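**Gloss** is the quality that makes a surface look shiny. It depends on how much of the light falling on a surface bounces away in one direction, like a ball off a wall, and how much scatters. It is one of the first things people notice about an object, often before they have taken in its shape, and a surprising amount of craft has gone into getting it right.

## How it works

Light that leaves a surface at the same angle it arrived is called specular reflection. Light that scatters every which way is diffuse reflection, and it carries most of what we think of as an object's color. Nearly every real surface does both at once. A ripe cherry shows a deep red all over and also a small, bright, almost white spot where it mirrors the window.

Roughness matters enormously, even at sizes far too small to feel. Grind a pane of glass lightly and it turns milky. Wet the ground side and much of the clearness comes back, as the water fills the tiny scratches. The same thing happens to beach pebbles, which look so wonderful in the surf and so dull on the windowsill at home!

The angle of view matters too. Plain writing paper, looked at along its surface toward a bright window, can take on a clear sheen.

## Gloss and shape

Highlights are a marvelous guide to form. On a tightly curved surface they shrink and stretch into thin bands; on a flat one they spread out and repeat the layout of the lights overhead. Painters have relied on this for centuries, and a single dab of white can turn a gray oval into a pewter jug. 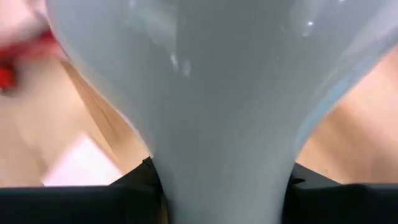

*Darker and paler reflections on a glossy gray surface*
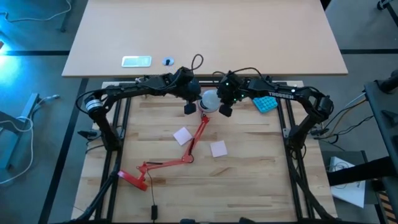

*A red desk lamp with a white shade, lying on a light wooden tabletop*

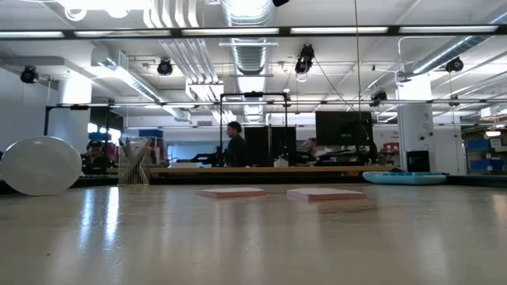
*Long streaks of ceiling light on a light beige tabletop*

## Measurement

A glossmeter shines a beam at a sample and reads how much comes back at the matching angle. Very shiny finishes are usually read at 20 degrees from the perpendicular, mid-range ones at 60, and matte ones at 85. Readings are given in gloss units, with polished black glass as the reference. A meter can miss things the eye picks up at once, such as haze around a highlight or the gentle ripple known as orange peel.

Before meters were common, many workshops compared samples by eye. The Lloyd varnish works in Drindby kept a set of 172 painted panels for this purpose, ranked from chalky to mirror-bright, and 54 of them still hang in the town museum. They are a delight to walk past, with each panel coming alive a step later than the last.

## Glazes and varnishes

Potters control gloss mainly through the makeup of the glaze and the speed of cooling. The tableware made at Culton is known for its satin glaze, which gets its softness from fine crystals that grow while the kiln cools slowly. Varnish makers take another path and stir in flatting agents, fine powders that roughen the dried film. Sosico, a small paint maker, sold its February line of floor varnish in four sheens under the names Pond, Pear, Linen and Slate. Pear was the most popular, and old tins of it turn up in Drindby sheds to this day.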